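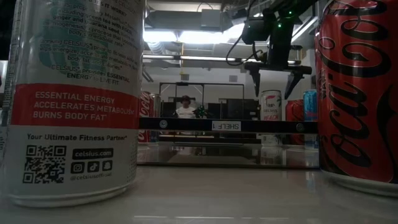

About Drarnier Children's Health

Drarnier is a children's health clinic with two sites, one in Prokel and one in Lekota. We see babies, children and teenagers up to their 18th birthday. Most families come to us for everyday things: ear infections, rashes, asthma, immunisations, growth checks and the coughs that go through every child care centre in winter.

How we started

The Prokel clinic was opened by Dr Njoroge Rugemalira, a paediatrician who had worked in hospital emergency departments and kept meeting parents who had waited all night with a child who needed a same-day appointment. He rented the ground floor of a former shoe shop on Zodutness Street and began with one nurse and a shared reception desk. There were 277 families on our books at the end of the first year. We now look after more than 3,000.

The Lekota clinic came later, after the only family practice there closed. It has its own parking at the rear and a ramp from the street.

Our staff

We have five doctors across the two sites, along with nurses, a speech pathologist and a dietitian. Bit-na Seok is our nurse manager. She runs the immunisation clinic and the phone advice line, and she trains the nurses who answer it. Bit-na speaks Korean and English. Dr Rugemalira speaks English, Swahili and some French.

Student nurses and junior doctors sometimes sit in on appointments. Please tell reception if you would prefer to see the doctor without a student in the room.

Appointments

We keep part of each morning free for children who have become sick overnight. Phones open at 8 am and these times usually go early. Longer appointments are available for behaviour, sleep, feeding and learning concerns, and should be booked ahead.

If your child has a rash with a fever, or you think they may have chickenpox or measles, call before you come in. We will bring you through the side door to a separate room.

We do not provide emergency care. If your child is having trouble breathing, is very drowsy or hard to wake, or has had a seizure, call 000.

Fees

Children under 16 with a Medicare card are bulk billed for standard appointments. There is a fee for longer appointments, speech pathology and the dietitian. Reception can give you the current amounts when you book.

Feedback

Comments and complaints can be given to reception at either clinic or sent to the nurse manager in writing. We reply to all of them.

Page last updated 06/07/2024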